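Home Forums Automation at Work and Home Search Log in

Can machines do the sorting and putting away yet?

Posted in: Workshops and Stores
Sunday, May 13, 2018

stores_mumholm
Members are invited to give their views on a matter now before our management. The Mumholm site keeps small parts in divided boxes with latched lids. Staff open each box, take out what the job calls for, return what is left over and close the lid. A proposal has been made that this work should pass to an automatic arm from September. I have been asked to report on whether such equipment can be relied upon for ordinary chores of this kind, and I would be grateful for evidence from those with direct experience.

dusness_maintenance
At Dusness we ran a trial of 400 picks from open trays. The arm completed all but 135 of them without help from a member of staff. The department regarded this as a fair result for open trays. It was not willing to extend the arrangement to closed boxes, and I would advise Mumholm to take the same position for the present.

K_Ledger
I must disagree with the previous reply. A trial of that size says very little unless the faults are set out by type. If most of them came from one awkward part, the remedy may be a different tray. Could the full record be made available?

dusness_maintenance
The record is held by the department and I will ask whether it may be released. The faults were spread across several parts. Small pieces with rounded edges gave the most trouble, as they turned when gripped.

bench_and_bracket
It may assist the discussion to consider the type of box in question. The lid is the first difficulty. A person opens the latches with a thumb and gives the matter no thought. A machine must find each latch, apply force in the right direction and keep the box from sliding while it does so. Clear plastic adds to the problem, as bright reflections can be mistaken for edges.

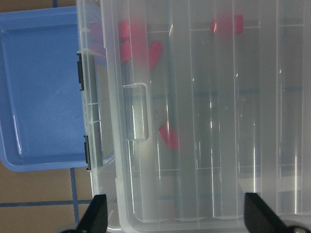
Divided box with latched lid and blue tray, on a taped floor. Red parts inside.

bench_and_bracket
Members will note how much the lid softens the outline of the parts beneath it. The dividers also catch the light. I would expect a good camera system to manage once the lid is open – I would not expect it to judge the position of a part through the plastic with any certainty.

K_Ledger
That is a fair point about the lid, but it is an argument for changing the box. Our stores went over to open bins and the question of latches no longer arose. Too many of these assessments ask a machine to copy the exact habits of a person.

stores_mumholm
The lids are required here. Boxes are carried between two buildings and were adopted after repeated spillages. Open bins would not be approved.

quietkitchen
My interest is in the home, where the same questions apply. The Guvthorpe residents' group looked into a machine for clearing tables and putting away crockery. It was decided that the chores were too varied and the matter was closed. A store room at least has the same boxes every day.

afolabi_workshops
Speaking for Afolabi, we would support a divided approach. Let the machine move whole boxes and trays, and let staff deal with lids and loose parts. We have worked in this way on 2 benches and have had few complaints. The saving is modest, and any report should say so plainly.

K_Ledger
I accept that as an interim measure. I do not accept that closed boxes are beyond present equipment, and a proper trial on site would settle it.

stores_mumholm
I am obliged to all who have replied. I shall recommend a short trial with lids fitted, and I will post the fault record to this thread when it has been approved for release.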